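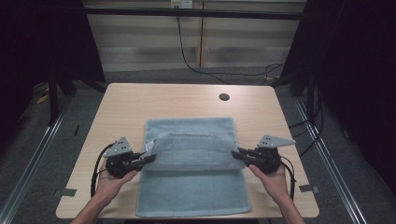 Şükran Demirtaş asked at the interim review why we had chosen towels at all, when a stiff cloth or a sheet of card would have given us a cleaner result. Her point was that a soft towel never lies the same way twice, so a failed fold could be blamed on the towel as easily as on the method. We kept the towels and changed how we scored the folds.

## 3. Method

The aim of the Favau project was to find out whether a folding policy learns better from demonstrations given with hand-held grippers than from demonstrations given by steering the arms remotely. Both sets of data were used to train the same model, with the same settings, and both models were then run on the Botilham two-arm rig.

For the hand-held set, one person stands at the table with a gripper in each hand, pinches the towel on its left and right edges, lifts, and folds it over. The view is recorded from head height. For the remote set, the operator sits at a desk and moves the arms with a pair of controllers.

We collected 3,882 demonstrations in total, split evenly between the two methods. Anything where the towel was dropped and picked up again was kept in. We argued over this for a while and decided that recoveries were worth having.

### 3.1 Scoring

After the interim review we stopped using pass or fail. A fold is now given a mark from 0 to 5:

- edges lined up to within a finger's width: 2 marks
- no corner tucked under: 1 mark
- towel still square to the table: 1 mark
- finished without a second grasp: 1 mark

Marking was done from the recordings by someone who did not know which model was running.

## 4. Results

The model trained on the hand-held set completed 91 per cent of its folds, counting any fold with a mark of 3 or more. The remote model did worse, mainly on the first grasp. It tended to close the jaws too high and catch only the top layer, and the fold slid off to one side.

Collection was also quicker by hand. A demonstration took about half as long as a remote one, and new operators needed very little practice. The cables got in the way on longer sessions and had to be moved clear of the towel between folds.

## 5. Problems

Calibration drifted during the second block of recording. Kırmızıgül, our alignment script, caught most of it, but one afternoon's data had to be thrown away and collected again.

We only used the Mandisia towels, all of one size. A thinner cloth might well change the order of the results, and we have not tested it.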